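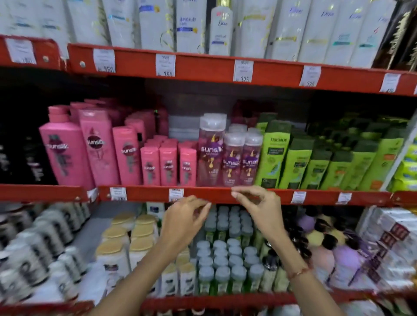 The Plestby Shop Shelf

Last updated: 1 Apr 2022
By Kaiwen Yin

If you have ever run a small store, you already know how much of your day is spent at the shelves. You fill them, you straighten them, you wipe them down, you move the slow sellers to eye level and hope for the best. When my family opened our first place in Goltthorpe we bought the cheapest shelving we could find, and we were sorry by the second winter. The Plestby is the shelf I wish we had started with, and I'm very happy to have it in our catalog.

It is a plain steel shelf on two slotted uprights, made for us by Celeck, and it bolts together with an ordinary wrench. You can set the shelves as close or as far apart as your stock needs, and you can change your mind later (I have, many times!). Each shelf has a turned-up lip along the front so that tall bottles don't walk forward every time a truck goes by. The lip is flat on the face, so price tickets stick to it nicely, and they peel off again with a little warm water and patience.

A standard bay comes with 5 shelves. Each one is 80 cm wide and carries up to 80 kg, as long as the weight is spread out and the uprights are fixed to the wall. Please do fix them to the wall. We put the brackets in the box and there is no extra charge for them. If your walls are old plaster, like ours were, ask at the hardware store for the right plugs before you start – the ones we pack are meant for brick and block.

Putting a bay together takes one person an easy morning, or two people a good deal less. Stand the uprights first, hang the bottom shelf, then the top one, and leave every bolt finger-tight until the whole thing is square. I know it's tempting to tighten as you go. Almost every call I get about a leaning shelf comes down to that, and the cure is simply to loosen everything, give the bay a gentle push until it sits true, and tighten again from the bottom up.

The finish is a baked powder coat that doesn't mind spills. For everyday cleaning use a soft cloth and dish soap. Stay away from scouring pads, especially along the lip where the rubbing will show. If you do chip it, we sell a small touch-up bottle in each of our colors, and one bottle lasts for years if you remember to put the cap back on properly.

People often ask whether the Plestby will join up with the older Paracha bays, and I'm glad to say it will. The slots are spaced the same, so you can hang new shelves on old uprights and keep going down the wall. The Paracha lip is a touch lower, though, and you'll notice the difference if you mix them in one bay.

Every Plestby part has a 12-year guarantee against rust and weld faults. Extra shelves, uprights and bags of bolts are sold singly, and we keep them on hand all year. Orders placed in March are on their way now – thank you for waiting so kindly. If you're unsure how many bays you need, send me the length of your wall and the height of your ceiling and I'll work it out with you.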